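Flurdale Shallow Tray
Last updated: July

The Flurdale is a low-walled rectangular tray for sorting, carrying and keeping small things in one place. It is made for Zatelow and sold singly or in packs.

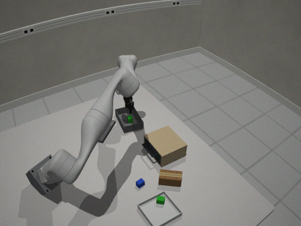
Shallow tray in dark grey.

The tray was first drawn up for seed merchants, who wanted something flat enough to see into and deep enough to stop peas rolling on to the floor. It is now bought mostly for sheds, sewing rooms, school art cupboards and shop counters. The shape has stayed the same apart from the inside corners, which were sharp on the first batches and held on to dust and bits of thread. They are now rounded.

Size

Outside length 339 mm, outside width 303 mm, wall height 22 mm. The base and walls are 3 mm thick in the plastic version. The steel version is thinner but the outside measurements are the same, so the two can be mixed in one rack.

Please measure your drawer or shelf before ordering. The tray does not flex enough to be squeezed into a gap that is slightly too small, and we cannot take back trays that have been trimmed with a saw. If you are fitting it inside a drawer, leave room for your fingers at one side or you will have trouble lifting it out.

Materials and colours

The plastic version is polypropylene, coloured all the way through, so scratches do not show up as a different shade. It comes in dark grey, cream and green. The steel version is powder coated and comes in dark grey and cream only. Green was dropped from the steel range because it varied too much between batches.

Dark grey is the best choice for pale items such as beads, buttons, white seed and most stationery. Cream is better for screws, poppy seed and anything else dark. Customers who sort both usually buy one of each.

What it holds

The plastic tray is suitable for light loads - haberdashery, seed, craft parts, cutlery, post. It will carry a full layer of wood screws without bowing on a flat surface, but we do not advise lifting it by one edge when it is loaded like that. Use two hands, or choose the steel one.

The tray is not watertight once it has been drilled, and it is not sold as a drip tray for plant pots. Undrilled plastic trays will hold a small amount of water if a pot has been overfilled. Do not leave standing water in the steel tray.

It is not intended for food that will be eaten straight from the surface. Wrapped food is fine. Neither version should go in an oven or microwave.

Dividers

The Strobel divider set fits both versions and is sold separately. It has long and short strips that slot into each other and rest on the base. They are held in place by the walls, without glue, and can be moved at any time. The strips are slightly lower than the tray walls so that a second tray can be stacked on top without rocking.

Older Strobel sets with square ends were made for the sharp-cornered tray. They will still go in, but the strips nearest the ends leave a small gap where pins and fine seed can get through. Replacement strips can be ordered from the spares list.

Stacking and racks

Empty trays nest loosely. Full trays stack wall on wall and should be kept to a low pile on a level surface. For anything taller, use the Riltus rack, which takes the weight of each tray on side runners and lets you pull one out without moving the rest. The rack holds 22 trays and can stand on the floor or be screwed to a wall through the back rail. Wall fixings are not included, as the right ones depend on the wall.

Cleaning

Wash by hand in warm water with ordinary washing-up liquid. The plastic tray can go on the top shelf of a dishwasher, though repeated hot washes will dull the surface. Dry the steel tray after washing, paying attention to the rolled edge underneath. Avoid wire wool, scouring powder and white spirit on either version. Sticky label marks come off with a little vegetable oil and a soft cloth, followed by soapy water.

Labels

A flat area on each short wall takes a standard self-adhesive label. Labels stick better if the surface has been wiped with a damp cloth and left to dry fully. Chalk pens work on dark grey but need renewing often.

Ordering

Trays are sold singly or in packs of 3. Packs are one colour and one material only. Mixed orders are made up from single trays. Orders placed before 2 pm leave the warehouse the same working day, apart from steel trays in cream, which are coated in small batches and go out each Wednesday.

Schools and clubs can order on account. For large quantities, or to ask for trays without the label area, write to Cameron Paewai in the sales office and say which material you need and where they are to be delivered. Samples of the plastic are free. A sample steel tray is charged at the single price and credited against the order.

Returns

Unused trays can be sent back in their original wrapping. Trays that arrive cracked or bent will be replaced - keep the packaging until you have checked them, and send us the batch number moulded or stamped on the underside.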